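Cloth Use and Color Coding in Shared Kitchens
Speaker notes, Dokcombe site briefing, March

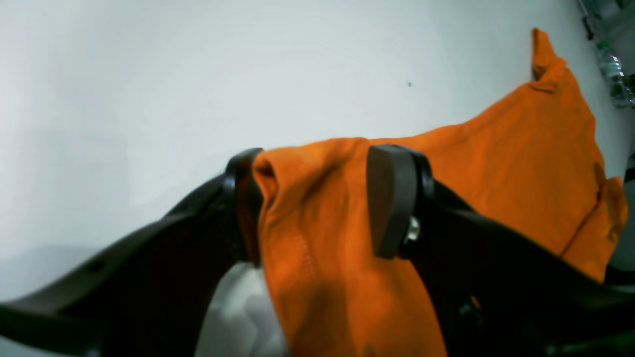

Slide 1. Good morning, and thank you for attending. The subject of this session is the reusable cleaning cloth, its correct use on tables and counters, and its route to the laundry and back. The revised procedure applies to every shared kitchen at Dokcombe and Calgate. Under the color system adopted by both sites, orange is the color for dining and serving tables. The cloth on the slide is an orange one on a white tabletop, part of it gathered into a thick bunch and the rest spread out in wrinkles across the surface. Please keep that condition in mind, as the section on folding will return to it. A cloth in a bunch touches the table only at its high points, and the staff member using it has no reliable means of knowing which side has already been used.

(Pause. Confirm that the people at the back can hear.)

Slide 2. Scope. The two sites together have 34 shared kitchens. The procedure covers tables, counters and the fronts of cupboards. It does not cover floors, restrooms or the interior of refrigerators, which remain under the existing instructions. Staff assigned to the Tratbridge annex should continue with the disposable wipes until their laundry collection has been arranged.

Slide 3. Colors. Orange is for dining and serving tables. Green is for food preparation counters. Blue is for cupboard fronts, handles and switches. Yellow is for sinks. A cloth does not change color group during its life. If an orange cloth has been used on a sink in error, it goes directly into the laundry bag and a clean one is taken from the shelf.

The question of faded cloths was raised at the last briefing. A cloth that has faded to the point where two people would disagree on its color is to be withdrawn.

Slide 4. Folding. Fold the cloth in half, and in half again. This gives a pad the size of the hand, with eight clean faces available in turn. Use one face for each table or each section of counter, then turn to the next. When all the faces have been used, the cloth is finished. Rinsing it under the tap and starting again is no longer permitted.

(Demonstrate with a dry cloth. Open it fully, fold twice, and turn through the faces slowly. Invite two or three attendees to repeat it.)

Attendees often ask whether the stitched edge should be inside or outside. The procedure does not specify. Most staff at Calgate fold it inward.

Slide 5. Wiping a table. Remove loose crumbs first with a dry cloth. Spray the product onto the cloth and not onto the table. Begin at the far edge and work toward yourself in straight, overlapping passes. Finish with the edges of the table. Pale surfaces require a second look from a low angle, as small specks and dried smears are easily missed from directly above. Bottles, condiments and napkin holders are to be lifted and wiped beneath. They are not to be pushed along the table ahead of the cloth.

Slide 6. After use. Used cloths go into the mesh bag on the inside of the kitchen door. They are not to be left on the table, over the tap or on a radiator. Open each cloth out before placing it in the bag. Cloths that go into the washer in a tight ball come out with soil still in the folds, and these account for a large share of the items returned by the laundry.

Slide 7. Quantities. The opening order is for 2,000 cloths in the four colors. The contract with Nazarenko allows 13 days between collection and return, and kitchen shelves have been stocked with that interval in mind. The last full count of the old stock, before withdrawal, was 3,073 pieces, many of them unmarked and of uncertain color. Old stock may be handed to the maintenance stores for workshop use.

Kitchens that run short should contact the supply desk before noon. Borrowing from the kitchen next door is discouraged, as it makes the shelf records unreliable for both.

Slide 8. Questions. Allow ten minutes. If the matter of fabric softener is raised, the answer is that it must not be used, as it reduces the ability of the cloth to take up water. Questions on staff allergies to the spray product should be referred to the safety office and not answered from the floor.

(Hand out the wall cards at the door, one for each kitchen. Cards go up beside the cloth shelf, at eye level.)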